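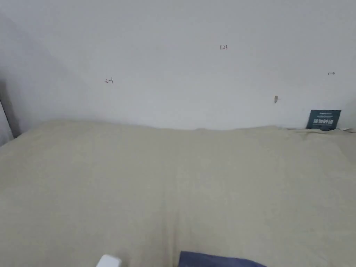
Measure, Mark, Then Put the Kettle On

There is a particular kind of courage that comes over people in February, when the days are still long and the paint shops stay open late, and you find yourself at half past seven on a Monday evening with a pencil behind your ear, convinced you can hang something straight. I know it well. I have the wall to prove it, and so does my sister, and so does poor Yaw Darko next door, whose hallway mirror has leaned gently to the left for as long as we've been neighbours.

So when I was asked to write about hanging shelves and pictures, I rang Gifty Baidoo, who has been fitting out other people's lounge rooms for longer than she cares to say and who trained half the installers at Nutsugah. I expected a chat about drills. We spent the best part of an hour on pencils!

"People think the drilling is the job," she told me. "The drilling takes two minutes. Deciding where takes the afternoon, and it should."

Start with the floor

Before a single mark goes on the wall, Gifty puts a cloth down. She likes a proper cotton drop cloth in a plain beige or cream, washed a few times so it lies soft, and she lets it run right up to the skirting or the base of the wall. Plaster dust is sneaky stuff, and it travels. A cloth that stops short leaves you with a pale stripe of it exactly where the vacuum head doesn't want to go (ask me how I know). Plastic sheeting is cheaper, but it slides about under your feet, and on a timber floor I wouldn't trust it near a ladder.

She doesn't mind it rumpled either. You can smooth it out and have it bunched again by morning tea, so she's given up fussing.

Write it on the wall

Now we come to the bit that made me wince. Gifty writes straight on the paint, and she encourages her customers to do the same. Two little arrows, each with a short upright line to show precisely where the span begins and ends, and the measurement written between them, small and neat. If the wall is going to be painted again anyway, she'll happily use a coloured pen. If it isn't, a soft pencil pressed lightly will come off with a clean white eraser and a bit of patience.

The beauty of it is that the number stays with the wall. Scraps of paper end up in the wash, and a figure you're carrying in your head will be gone the minute someone asks what's for tea. My friend Chae-won Kwak once measured for a Dremside picture rail, answered the phone, came back and cut the whole length 200 millimetres short. She still has the offcut, and now there's a herb planter sitting on the rail.

Do write your decimal points clearly, though. A 1.23 with a faint little dot can read as plain 123 from across the room, and while those may well be the same length in metres and centimetres, the person holding the saw deserves to know which one you meant. 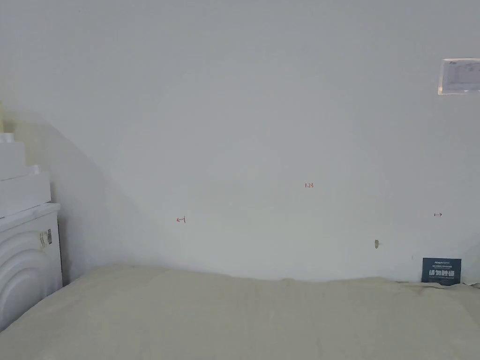 Old holes and what to do with them

Nearly every wall has a past. Look along it with a torch held flat against the paint and you'll find the plugs and dents left by whoever lived there before you. Don't be in a hurry to fill them. If an old hole falls where your new bracket is going, have a good look at it first, and if the plug is sound and the size is right you may be able to use it again.

If it's in the wrong spot, wind a screw partway into the plug, pull it out gently with pliers, and fill the hole in two thin goes. Pao-chu Tu, who paints for a living, sands between the two and touches up with a nearly dry brush, working outwards so the edge disappears. On a pale wall, check it by daylight and again with the lamps on, as a long soft shadow can show up a lump you never noticed at lunchtime.

Then leave it overnight. The shelf will still be there in the morning, and you'll hold the level a good deal straighter after a sleep.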